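Chapter 7
Comparing Grippers

7.1 Why a fair comparison is hard

A gripper data sheet gives stroke, closing force and weight. These numbers describe the gripper alone. They say little about how it will do on an arm, under a given controller, with parts it was not designed for. Two grippers with the same rated force can give very different results on the same task.

In this chapter we compare 3 grippers: the Eston, the Notley and the Testa. Each is mounted in turn on one arm and driven by the Sindent controller. The arm, the camera position and the approach speed are held fixed. Only the gripper and its finger pads change.

7.2 Choice of objects

A test set should cover the ways in which a grasp can fail. Rigid cubes test alignment. Balls test centering. Knitted cloth folds between the fingers and may be picked up together with its neighbors. Soft spiky balls deform before they carry load, so a force threshold tuned on wood will trip late or not at all. Clear plastic is included mainly for the camera.
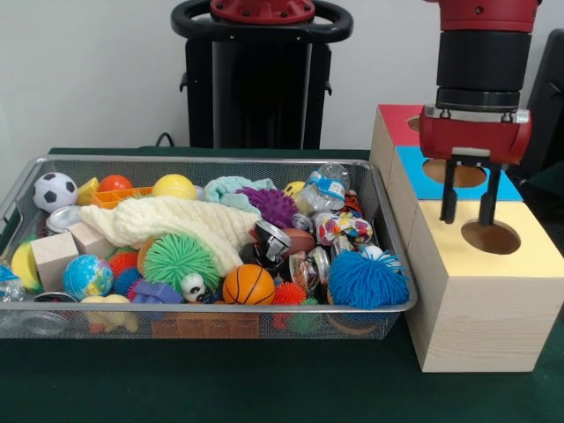

Each gripper is given 700 attempts, divided into blocks of 54 with a shorter block at the end. The finger pads are wiped between blocks. An attempt counts as a success if the object is lifted clear of the basket and held for 2 seconds. Double picks are recorded separately and are treated in Section 7.4.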